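Fold It on the Bed

I have folded laundry on kitchen counters, on the lid of a washing machine, on my own knees during a movie, and for one long year on an ironing board in a hallway in Dedcombe that was so narrow I had to turn sideways to get past it. I have tried the nice big table. I have tried standing, sitting and the floor. And I am here to tell you, with more excitement than the subject probably deserves, that the best place in any home to fold clothes is the bed.

I know this isn't what the books say. The tidying books want a "folding station." They want a flat, hard surface at waist height with a shelf over it for the finished piles. I went along with that for a long time. When I moved to my current place, 544 square feet with one closet, I even priced a wall-mounted drop-down table from Hustia, and it was a lovely thing, and it would have blocked the only window I like. So the laundry went on the bed, just until I found something better. I stopped looking by November.

The first thing in the bed's favor is size. A twin mattress is already bigger than most people's tables, and nobody's mail is on it. You can lay out a bath towel completely flat, all four corners, and still have space for the pile next to it. Try that on a counter! You end up folding the towel in the air with your chin holding the middle, and it comes out crooked, and then the whole stack leans.

The second thing is that a mattress grips a little. A shirt laid on a cotton sheet stays where you put it. On a varnished table the sleeves slide back out as soon as you let go of them, and you chase them. With the sheet underneath you can pull a seam straight and it holds while you go get the other side. I noticed this with a pair of slippery gym shorts and I was so pleased I folded them three times.

But you do have to make the bed first, and this is where I get a bit strict. Pillows off, blanket off or pulled completely smooth, and a plain sheet if you can. I love a patterned sheet as much as anyone, but a plain one shows you the edges of what you're folding. Mine is a fitted one from Venine, the color of oatmeal, and dark socks can't hide on it. White socks do slightly better, I admit.

People complain about bending over. Fair enough, beds are low. My answer is to kneel beside it on a folded blanket, or to sit right up on the mattress with the basket next to you. My other answer is to do smaller loads. A load that takes ten minutes won't hurt your back, and one that takes forty will hurt it anywhere.

The bigger complaint is that you can't walk away from it. If you fold on the bed you have to finish, or else move it all at bedtime. I think this is the best part of the whole arrangement! A heap on a chair can live there for a week. I've had a heap on a chair so long that I started dressing from it. The bed has a deadline built in, every single night, and mine gets cleared.

Now, large pieces. Towels, beach towels, throws, that kind of thing. Please stop rolling these into a ball and telling yourself it's a style. Take two corners, step back, let the cloth hang over the mattress so its own weight pulls it out, and then lower it. If there's a second pair of hands in the house, even better - each of you takes an end, you stretch it out between you over the bed, and half the wrinkles go before you've folded anything. I grew up doing this with sheets and I still find it one of the happiest chores there is. It has a bit of a dance in it.

One warning about bed frames. Mine is a Rácz, secondhand, with sides that come up higher than the mattress, and small things love to go down the gap. I run my hand along it at the end of every load. Last week it gave me two socks and a library card. If you're shopping for a bed and you're a bed folder like me, check that gap with your fingers in the store, and never mind if the salesperson stares.
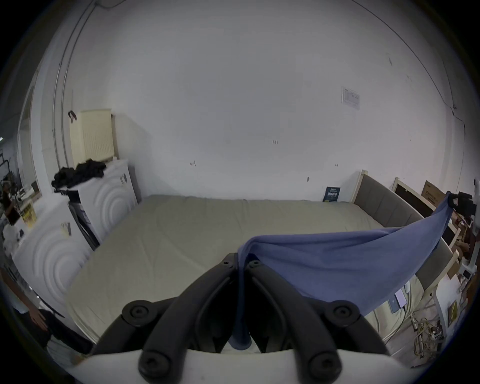 As for where the finished piles go, I put them at the foot of the bed in the order of the drawers, top drawer nearest the closet. Then it's one trip, both arms full, and the bed is a bed again. I did a whole load that way this morning before my coffee was cool enough to drink, and I'm already looking forward to the towels.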